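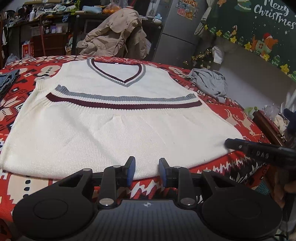

Can it do the laundry yet?

Short answer, no. Longer answer, sort of, if you are patient and own nothing with buttons.

Regular readers know we come back to this every summer. Is there a machine a normal person could buy, plug in and hand the chores to? Dishes, floors, the shop bench at closing time, the pile on the bed. Last June we said five years. Not moving that number yet, but a few things to report.

Floors first, quickly. Floors are done, more or less. Disc goes round, disc gets stuck on a cord, you free the disc. Everyone who wants one has one. Moving on.

Clothes are where it gets hard and where most of our mail comes from. 89 replies to the May question ("what one job would you hand over tomorrow?") and 66 of them said folding or putting away. Not washing. Not drying. Those went to machines a long time ago and everyone forgot they were machines. It's the bit after. Basket on the bed, go.

Why so hard? A plate is a plate shape all day long. A shirt is a diffrent shape every time you drop it. Sleeves go under. Hems curl. A knit stretches when you pull one corner and then the other corner isn't where you left it. You and I find the neck hole by feel, half asleep, watching TV. A machine has to look, decide which lump is shoulder, pinch one layer and not two, and do it again for the next thing in the pile, which is jeans.

Sweaters seem to be the worst of the everyday stuff. Thick where it's ribbed, floppy where it isn't. A vest is a bit kinder, no sleeves to lose. You still have armholes, and you still have a hem that wants to roll up.

Saw the Thaler demo, finally. This is the one with the folding table for small laundries. Two arms, flat white surface, good light. Towels: very good. Better than mine. T-shirts: fine, if a person lays them out first, and at that point the person has done half the job. Then somebody in the audience handed up a cardigan and the arms sort of patted it. Went on for a while. They took it well and said cardigans are on the list. More than 2 minutes on that one cardigan, no fold at the end.

Butus is going at it from the other side, shop floor first. Picking soft parts out of bins, seat covers, bagged foam, that sort of thing. No folding at all. Just get hold of it, move it over there, let go neatly. Less fun to watch but I'd bet on it sooner. A factory can make every bin the same. Your bedroom won't cooperate.

And that's the real gap imho. Every demo has a bare table. Nobody's house has a bare table. Work gets done on the bed, or on whatever table has a holiday cloth on it, with a coat over the chair and the rest of the week's stuff heaped behind. Busy pattern underneath, plain thing on top, where does one stop and the other start? Easy for us. Hard for a camera.

So the more interesting work right now is the slow kind. Put a gripper in a person's hand, let the person work in an ordinary lived-in room, record it, and let the software learn from that. Lots and lots of it. Ordinary clothes, ordinary mess. No arm, no motors driving round the house, just the fingers and what they see. I like this idea a lot more than I did a year ago. The hand part of the problem gets solved by borrowing a hand. 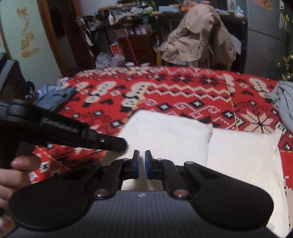

Gripper fingers open over the bed, red blanket and all.

Does it work? Too early. The Namier people say their software now finds a collar on most knits and loses it again on anything dark on dark. Which, fair, so do I before coffee. They would not give me a number for jeans. Read into that what you like.

Some of you asked about doing this at home, as in getting hold of a gripper and having a go. I've held one. Notes:

Heavier than it looks. Wrist knows about it by the second basket.

Two fingers is not many. You stop using your palm, you can't smooth anything flat, you end up nudging fabric with the tips. Made me realise how much folding is really just stroking things flat with the side of your hand.

Pinching one layer is a knack. First few goes I grabbed front and back together every time and dragged the whole thing along.

Folding the bottom up first is easier than sides in. Don't ask me why, just was.

You go slow. Very slow. A sweater I'd do in a few seconds by hand took long enough for the kettle to boil.

If a person with a brain and two good eyes is that bad at it with these fingers, I'm inclined to be kinder to the machines.

Kitchen stuff, briefly becuase I am out of room. Clustton has a dish thing that loads a rack. Only loads its own rack. Only its own plates too, as far as I could tell from the brochure, which is a lovely brochure. No price. We've asked.

Shop floor readers: sweeping up, yes. Sorting screws, yes if they're not greasy. Coiling a hose, no. Still no. Same problem as the sweater when you think about it, long floppy thing that won't hold a shape. If anyone has seen a machine coil a hose without help please write in, I'll drive out and look at it.

Scores for this year, out of ten, same scale as before. Towels get an 8. T-shirts 5, with help. Knitwear 2. Fitted sheets, 0, and I'm not taking letters on that.

Next issue: windows, gutters, and the reader who wants something to clean behind the fridge. Copy is due early next month so send yours before then, short ones get in first.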